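Treinar com 2.418 demonstrações para arrumar potes: vale a pena?

Publicado em agosto, 23h25
por Maximiliano Cordero

Participo do clube de robótica da faculdade e a tarefa deste semestre é pôr peças de cerâmica na prateleira com o braço. O pessoal quer chegar a 2.418 demonstrações teleoperadas antes de treinar qualquer coisa. Eu desconfio desse número, que veio de um slide do time Tomdale sem fonte nenhuma.
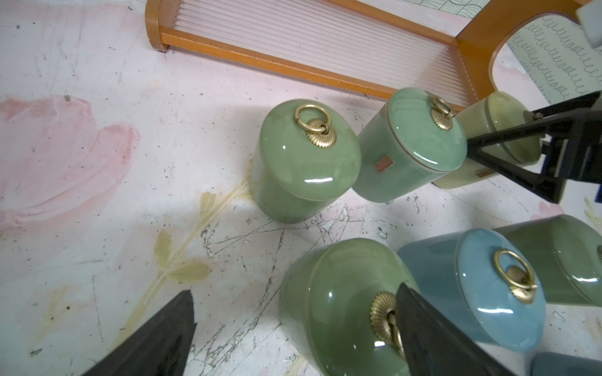

Vista do punho, com a toalha florida já bem riscada:

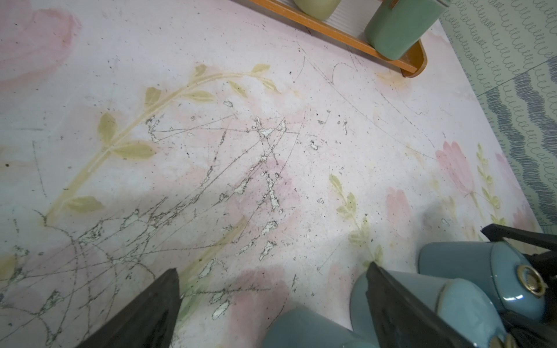
Minha dúvida: alguém já treinou com bem menos e conseguiu pegar peça deitada? Em pé eu acredito. Deitada, só vendo.

2 respostas

Nazar Kushnir
Eu não gravaria nem mais uma antes de treinar com o que vocês têm. No Abella a gente parou em 30 por posição inicial e o erro era sempre o mesmo, a garra fechava cedo demais. Mais dados iguais não iam consertar isso. Separa 25 episódios só de peça deitada, muda a orientação em cada um, treina e olha onde falha. E desconfia também de taxa de sucesso medida por quem gravou os dados. Aqui o operador repunha a peça sempre no mesmo lugar sem perceber. Troquem a toalha só se forem trocar no teste também.

anônimo
depende do modelo. no nosso clube foram 3 semanas gravando e no fim ficou pior que o script com posição fixa kkk. pergunta no fórum do Butier, lá deve ter alguém que sabe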